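Flosness opens new flower arranging room in Lunstead this April

Lunstead — Flosness, the artificial flower company, is delighted to announce that its new arranging room on Clellidley will open its doors in April, giving customers a proper place to sit down with a heap of stems and take their time over them.

The company has been selling artificial flowers by the stem and by the bunch for 22 years, and for most of that time the arranging went on wherever there happened to be a spare corner, usually the end of the packing bench. The new room has been set up with good, sturdy butcher-block tables, and customers are welcome to spread their flowers right across the wood, try one thing against another, change their minds and begin again as often as they like.

"People come in very sure they want everything to match, and then they pick up one stem they weren't expecting and off they go," said Honeylyn Baluyot, founder of Flosness. "I've wanted a room like this for such a long time — somewhere you can lay it all out and have a good look before you commit to a vase. I can't tell you how happy I am to see flowers on those tables."

The opening coincides with the spring collection, which is built around two quite different moods. The first is red and generous, with ruffled blossoms packed closely together, touches of orange-red, plenty of green leaf and a dark maroon tulip standing up above the rest. The second is a softer mixed bouquet in pink and pale blue, meant for bedrooms, landings and anywhere that would like a little gentleness.
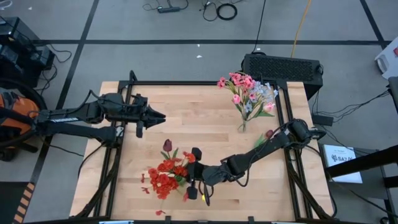
Both arrangements can be bought ready made, or as loose stems for those who would sooner do it themselves. Small single blossoms and buds will also be sold separately, and they are lovely for filling a gap at the side of a bunch or tucking into a napkin at a family lunch.

Arranging sessions will run through the spring with 7 places at each, so that everybody has elbow room. They will be led by Rogelio Sarmiento, who joined the company from the Panganiban flower shop and has a great fondness for tulips.

"I always say start with your tallest stem and be kind to it," said Mr Sarmiento. "Give it some leaves for company, then build up the ruffled ones underneath. If it looks too tidy, pull one or two out to the side a bit. Real bunches wander, and yours can too."

Each session lasts two hours and includes tea, a slice of cake and the use of all tools. No experience is needed, and children over the age of 5 are very welcome with a grown-up. Places can be booked at the Flosness shop counter in Lunstead, where the full spring collection is also on show.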